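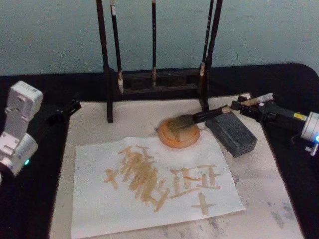

Practice table with felt mat, brush rack and orange water dish

Gray smudges on felt mat, and paper that won't lie flat

tisum_norberg
Posted in Brush & Ink, January

I practice calligraphy on an off-white felt mat over a black tablecloth. The mat has picked up gray smudges, mostly in a patch at the lower right. I'd like to know if they can come out without ruining the felt. My other problem is the paper. It crumples a little while I work and the long vertical strokes come out uneven. The mat is a Rathjen, bought 2 years ago. Do I need a new one?

Viewed 247 times

Rathjen_felt_fan
You don't need a new mat. Stains like that are normal and they won't transfer once they are fully dry. If they bother you, try this:

Soak the mat in cool water for 20 minutes. Add a small amount of dish soap and press down with your palms. Don't rub or wring it. Rinse until the water is clear, roll it in a towel, and dry it flat. Don't use hot water or a dryer, or the felt will shrink. Old ink will lighten but probably not disappear.

For the paper, put a weight at the top edge and another at the bottom left. Wipe the brush against the side of the dish before each stroke. Too much water is what makes thin paper buckle. Sheets that are already creased can be left under a heavy book overnight.

ramano
just get a darker mat. mine is dark gray and you never see anything on it

inkstone_20
I agree with the first reply about the water. I would skip the soap on the first try and see what plain water does. Test a corner too, some cheap felt goes fuzzy after one wash. I turned mine over instead and used the clean side for another year.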